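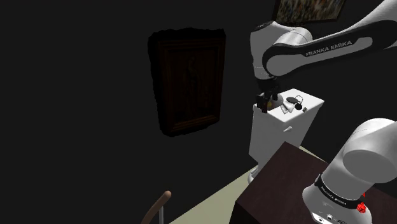 Franka Emika arm over the white cabinet, rendered view

Ticket 204
Product: Zistonum handheld spectrometer, phone clip version
Site: Jimonbridge
Opened by: Amparo Arango
Priority: normal, then high
Status: open, waiting on parts

Saturday, February 1, 2020

Readings drift on unit 163. Same sample, same clip, same phone. Peak near 600 nm walks to the left over half an hour, then sits there. Second unit on the bench is fine. App gives no warning, says "calibrated" in green the whole time.

Tried so far:
- restarted phone, reinstalled app. No change
- new white tile, wiped the window with the lens cloth. No change
- swapped clips between the two units. Drift stays with 163, so not the clip
- ran it off the bench supply with the phone unplugged. Slightly less drift, maybe. Not sure I belive it

Reply from Kristiansen support:
Please send dark scans, lid closed, lamp off. One cold, one after it has been on 30 min. Also firmware number from the About page.

Amparo:
Scans attached. Firmware 2.0. Dark level climbs a lot on 163, hardly moves on the other one. Looks like heat to me.

Kristiansen support:
Agree. The temperature sensor next to the chip may not be reporting. Open the service menu, hold the temp line for a few seconds, read us the raw value.

Amparo:
Raw value is stuck. Same number cold and warm. Other unit goes up like it should.

Kristiansen support:
Then the correction is working from a bad number. Board swap, we won't fix that in the field. Don't use 163 for the fruit ripeness runs. Anything logged on it since the last good tile check should be flagged.

Amparo:
Last good check was July. That's a lot of files. Is there a way to correct them after the fact if I have the dark scans? Ratow wants the ripeness table and most of it came off this unit.

Kristiansen support:
Partly. If a dark scan was saved with the run, send the folder and we'll try. No dark scan, no.

Amparo:
Folder uploading now, slow conection here. Marked 163 with red tape, it's in the drawer. Raising to high. Please confirm ship date on the board and wether I need the torque driver or if the small Phillips is ok.

Kristiansen support:
Small Phillips is ok. Ship date to follow.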